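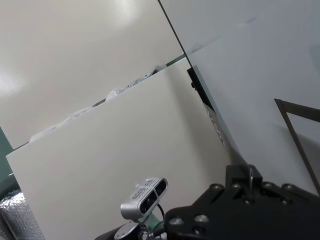
Workshop tips: trying out grippers and wrist cameras without losing your whole weekend

I've been swapping grippers on and off the same arm since March, and my notes were getting to the point where I couldn't read them myself, so I'm typing up the useful bits. Some of this is obvious. I still got most of it wrong the first time!

Label the bolts before you take anything off. I use a muffin tin with a strip of masking tape across each cup. The Ametepe gripper and the Linham one take screws that look the same in your palm and are a couple of millimeters different in length, and the long ones will bottom out in the Linham plate before they clamp anything. You'll feel it tighten up nicely and then the whole gripper wiggles. Ask me how I know.

Leave slack in the camera cable, but only a little. A short loop down toward the arm is what you want. Turn the wrist slowly by hand through its full travel before you power up, and watch the plug end of the cable the whole way. I tape a bit of yarn alongside it for the first run — if the yarn goes tight, the cable was next.

Wipe the lenses last. Not first, not in the middle. You will put a thumb on them while you're doing up the mount.

Save your bubble wrap and the crumply white packing stuff. Grippers travel badly in a drawer, and I wrap each one with its own screws taped to it in a sandwich bag.

Shiny surfaces are a pain for depth cameras. A glossy wall or a glare spot on the table can give you a hole in the depth picture, or worse, a bump that isn't there. Before you blame the camera (I spent an entire evening blaming the camera), move the lamp. A cheap white shower curtain hung in front of the light helps a lot, and so does a matte tablecloth with the creases ironed out.

For comparing grippers, do the same boring job with each one. Mine is picking up a dish sponge, a wooden spoon and an empty yogurt tub, over and over, 140 picks per gripper. I used to stop at 20 or so and decide I had a favorite, and then the next day I'd have a different favorite. The Anden did 98 in a row without dropping the sponge and then went completely to pieces on the spoon. I'd never have seen that with a short test.

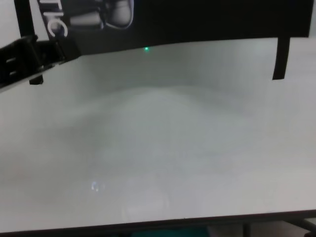 Clear the table between rounds, too. All of it, every time, even the pencil. I start each round from a bare top, wipe it down with a barely damp cloth, and put the three things back on their tape marks. It takes a minute and my numbers got a lot less jumpy once I started doing it.

Write the weight of each gripper on the gripper. Silver marker shows up fine on black. Mine differ by more than 300 grams, and if you forget to tell the controller about it the arm sags or hops when you let go of something. Kitchen scale is good enough.

On controllers, I only have two to compare, the one that came with the arm and the Flastavbridge 808. The Flastavbridge is slower to start up and has a fan like a hair dryer, but it remembers the settings for each gripper, so I've mostly stuck with it. If you only ever run one gripper I wouldn't bother.

Rubber fingertips get dusty and slick. Dish soap, warm water, air dry. Don't use the alcohol wipes, they made my Linham pads go sort of chalky.

I still haven't found a good way to store the long hex keys. Right now they're in a spaghetti jar.

Last updated August 2022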